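Equipment Planning, Galholm Shop
Minutes of the Sunday call, written up by me (Kyu-ri Kwak) because I lost the coin toss

We got going at 4, with Tomar and Wasum on the line and me trying to eat a sandwich on mute. The last minutes were approved with one fix: I had written that the Pandex quote included shipping. It does not. Sorry!

1. The two-arm station
We went back and forth on this for most of the call. Tomar wants to buy both arms at once from Pandex and be done with it. Wasum would like to buy one, run it through the winter and then see how we feel. I'm with Tomar on this one, mostly since the shelf stocking job was planned for two arms from the start and I don't want to plan it all over again. We agreed to ask Pandex for a price both ways before December. Wasum asked me to note that he is still not convinced — noted.

2. Small stuff
Spare gripper fingers: we set aside $200. Cable covers and a second emergency stop come out of the regular shop money. Tomar found a used bench he likes, but it's 37 inches deep and I'm pretty sure it won't go through the side door. He's going to measure the door again (with a real tape measure this time, please).

3. Budget
The cap for everything except the arms stays at $3000. That has to cover the bench, the shelf, the guarding and whatever we end up paying an electrician. Wasum thinks guarding alone could eat half of it. We left the line as it is until he gets a real number from somebody.

4. Simulation and layout
I've been working on the layout in the simulator, and I love how much arguing it saves us. The turquoise shelf unit is in there now on the white tabletop, two compartments side by side with a ledge in each, open side toward the work area. Tomar asked if we could try it with a third compartment before we order. I'll do that, along with a version where the shelf sits further over to the right. Wasum wants reach checked for both ledges before any money moves, and I said fine.
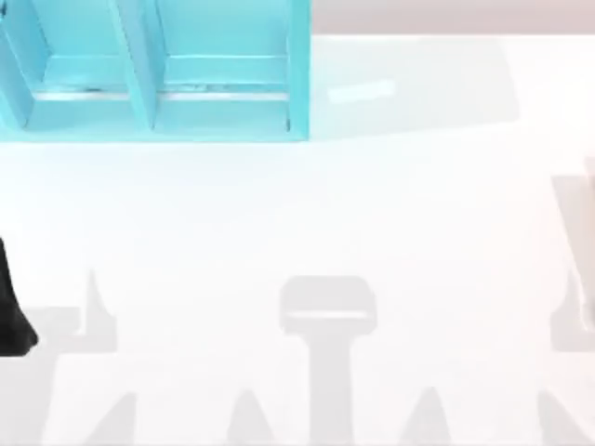 5. To do before the next call
Me: both layout versions, reach check, email to Pandex.
Tomar: side door, bench.
Wasum: guarding price, and find out if the electrician still works weekends.

We hung up a little late. Next call is same day, same time, and Tomar is taking the minutes.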